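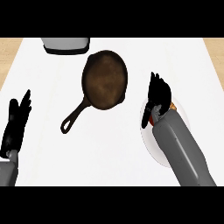 Phlebotomy course, then. I've had enough people ask (mum, the night staff, a lady at the bus stop who saw my folder) that I'm going to write it all down once and send everybody the link. I'm typing this at the kitchen table before a late shift, and the table is covered in gauze packets, toast crumbs and my son's spelling homework. What I'd give for a big wide white one like that up there, pale floorboards underneath, all that matt surface to spread a logbook out on. Mine is brown and wobbles. You can't practise laying out a tray on something that wobbles, the tubes roll.

Home
About me
Shift diary
Training
Older posts

So. I've been a healthcare assistant at Brekke, the rehab unit up behind the old cattle market in Bidstead, for long enough that new starters ask me where things are. Washing, dressing, feeding, obs, toileting, more toileting. I like it. Wanted something else on top though, and the choice came down to ECG or bloods, and the ECG course was full until after Christmas. Not a very noble story.

Cost. £274, and I paid it myself. Work said they'd "look at" refunding it once I'd passed, and I have that in an email, and if you are going to do the same get it in an email. The girl who did it before me got told yes in a corridor. She's still waiting. Also ask what the money covers. Mine covered the classroom part and the workbook and the certificate. It didn't cover the placement bloods, meaning you've got to find your own supervised practice afterwards. I knew that as I'd read the small print on the train. Three people in my group did not know that and there was quite an atmosphere at lunch.

The classroom part was run by a firm called Groser, in rooms over a carpet shop. I nearly walked past it. No lift when I went, so if stairs are a problem ring them first. Our tutor was Nesma Samir and I can't say enough good things about her, she did bloods in outpatients for years and then went into teaching, and she has this way of standing next to you without breathing down your neck. She lets you get in a muddle. Then asks "what would you do next?" in a completely flat voice so you can't tell if you've done it wrong.

I usually had.

The first morning is all talking. Anatomy of the arm, which veins, which ones you leave alone. Consent. Infection control (if you've worked on a ward you'll know most of it, still listen, there was a bit about tourniquet time I'd had wrong for ages). Sharps. Then order of draw, which is which tube you fill before which other tube so that the stuff inside one doesn't get carried over into the next. I'm not going to list the order here, your own trust or your own lab will have a chart and that's the one you go by. Don't learn it off a blog!! Including this one.

I did learn it off a rhyme I made up in the shower and I'm not sharing that either, it's filthy.

Afternoon you get the fake arm. The fake arm is horrible. It's a sort of cold rubbery thing with a pump, and the veins in it have been stabbed by every student before you so the needle practically falls in. Everyone gets very confident on the fake arm. Then you do a real one and it's got hair on it and it's attached to somebody making conversation.

My first real one was a colleague, not going to say who, veins like garden hoses, offered herself up in the treatment room at Brekke with my supervisor stood there. My hands were shaking so much I had to put everything down and start again. Gloves off, hands washed, new gloves. Nobody minded. Got it second try. I went and sat in the linen cupboard for a minute after and had a biscuit.

Things I'd tell you, not in any order:

Feel, don't look. I spent the first weeks hunting for blue lines. The blue ones are often rubbish. What you want is the bouncy one you can't see, and you only find it with your finger, and it takes ages before your finger knows what it's feeling for. I practised on my husband while he was watching the snooker. Just feeling!! No needles in the house.

Ask the patient. People who've had a lot of bloods know exactly which arm and usually which spot, and if a lady of ninety tells you the left one's no good then the left one is no good. I had a gentleman who told me "everyone goes for that one and everyone's sorry." I went for the other one. Lovely.

Sit down, or get the chair up, or something. My back was in bits after the first clinic as I'd been bending over every single arm. The older phlebs all adjust the chair first thing without even thinking about it. I do that now before I say my name properly, which is a bit rude, am working on it.

Label at the bedside. You will be told this until you're sick of it. You fill the tubes, you label them there, next to the person, checking the wristband, and only then do you go anywhere. Don't carry unlabelled tubes to the desk even if it's four steps away. Even if the phone's ringing. I got called to a fall in the next bay halfway through and I binned the lot and did it again later with an apology, and my supervisor said that was right, and the patient was very good about it considering.

Two tries and stop. That's our local rule, yours might be different, find out. It's hard to stop. You feel it's there, you're sure it's there, one more go. No. Go and get someone else. I felt like a failure every time for about a month and then I watched a really experienced one do exactly the same, two goes, smile, "I'll fetch my friend", off she went. Not bothered at all.

Fainters. They go very quiet first. The chatty ones who tell you they're going to faint mostly don't, it's the big lads who say they're fine. Ask everyone if they've ever gone funny, and if yes lie them down before you start. Saves a lot of paperwork.

The logbook. Ours wanted 40 signed-off draws, all supervised, with the supervisor's initials against each. Sounds nothing. It isn't nothing if you work on a rehab unit where hardly anybody has daily bloods and your supervisor is on opposite shifts. I ended up going in on my days off to the outpatient clinic at the other end of town, 104 bus, starts at 7 in the morning, and the waiting room's full before the door's open. Knackering, but I got more done in a couple of those mornings than in weeks on the unit. If you've got any way at all of arranging clinic time BEFORE you book the course then do it. Email the lead phlebotomist. Be polite, be brief, say which mornings you can do. Most of them remember being new.

And photocopy the logbook. Or take pictures of each page with your phone (no patient details in it obviously, ours just has dates and initials). Someone on the course before ours left hers on a windowsill in a café and that was that.

The online bit. There was a portal called Skendedance, I have no idea why it's called that, sounds like a wedding DJ. You do the knowledge quizzes on it and it logs you out if you go and make a cup of tea. Save as you go. It also doesn't like tablets. I rang them up and got a very nice man who said "try a different browser" and to be fair it worked.

Money again, as I know that's what half of you want. No, I'm not on more for having done it. I'm on the same band doing the same job with an extra thing I can do. If I moved over to a phlebotomy post it might go up a bit or it might not, depends on the hours and whether I lose my nights, and I'd miss the enhancements – nights pay for the car. So haven't decided. There's a post coming up in September at the clinic, part time, mornings only, and I've got the form open in another tab and keep not filling it in.

Would I do it again, yes. The thing I didn't expect is how much I like the talking part. On the unit I'm always halfway to somewhere else. With bloods you get somebody for four minutes and you can't go anywhere, you're holding their arm. I've heard about budgies and hip replacements and a very long row about a hedge. One man cried a bit and it wasn't the needle.

Someone asked in the comments last time if you need GCSEs. Groser didn't ask me for any, but the clinic job advert does want maths and English, so check both ends. And you'll need your hep B sorted before anyone lets you near a needle, that takes longer than you think as it's several jabs and then a blood test (ha). Start that first. Occy health were booking weeks ahead when I rang.

Right, bus. Will do the hard-veins post next time, with the warm water trick and what Nesma said about cold hands. If you've got questions put them underneath and I'll get to them after my nights, I'm not ignoring you, I'm asleep.

Print this post
E-mail this to a friend

Older posts
Training
Back to top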